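Sheehan Street Community Learning Center
Computer Room and Workbench Inspection
Checklist with comments, May 2023

Area covered: main computer room, repair bench, storage closet, corridor to the rear exit. Desktop stations in use: 22. Items marked Action must be closed before the August session opens. Items marked OK are kept in the record with comments where there is something to pass on.

Section A. Exits and floor

A1. Rear exit door opens fully and latches. OK
Door was sticking at the last check. The hinge side has been planed and it now swings free.

A2. Walkways clear between rows. Action
The middle row has crept back toward the wall again. The tape line on the floor is the limit for chair backs. Two stations at the window end are over it.

A3. Floor covering flat, no lifted edges. OK
The carpet tile by the printer has been glued down. It was loose at one corner.

A4. Exit sign lit on battery test. OK

Section B. Power

B1. No power strip plugged into another power strip. Action
Found under the instructor's table. The second strip feeds a desk lamp and a phone charger. Take it out and use the wall outlet behind the cabinet.

B2. Cords free of cuts, kinks and tape repairs. Action
One monitor cord has electrical tape over the jacket near the plug. Discard it – do not put it back in the spares drawer.

B3. Breaker panel reachable and labeled. OK
Labels were redone after the Drastley lighting work. Circuit 9 feeds the repair bench and nothing else. The old paper chart inside the panel door still shows it feeding the corridor and should be thrown out.

B4. Outlets near the sink protected and tested. OK
Test button trips, reset works.

Section C. Repair bench

C1. Computers unplugged before the side panel comes off. OK
Switching off at the front button does not meet this item. The cord comes out of the back of the case and is laid on the bench where it can be seen.

C2. Hands kept clear of sheet metal edges inside the case. OK
Drive bays and the channel along the side wall are the usual places for cuts. Adhesive bandages are in the top drawer. The box was low and has been refilled.
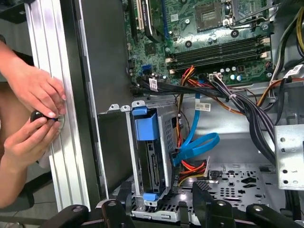
C3. Screws and small parts kept in a tray. Action
The magnetic tray from Wuselberg is missing. A jar lid is being used in its place and it tips easily. Replacement cost is small enough to go through petty cash.

C4. Bench light working. OK

C5. Canned air stored upright, away from the heater. Action
Three cans were on the shelf directly over the baseboard heater. Move them to the storage closet. Use them with the window open.

Section D. Fire equipment

D1. Extinguisher mounted, gauge in the green, tag current. OK
Serviced by Nesley. The bracket is tight.

D2. Smoke detector sounds on test. OK

D3. Nothing stored within the marked area under the sprinkler heads. Action
Empty monitor boxes are stacked too high in the storage closet. Flatten them or take them out for recycling.

Result: six items marked Action. Initial and date each one on the copy posted inside the closet door. Work order 196, for the closet shelving, is still open and does not need to be filed again.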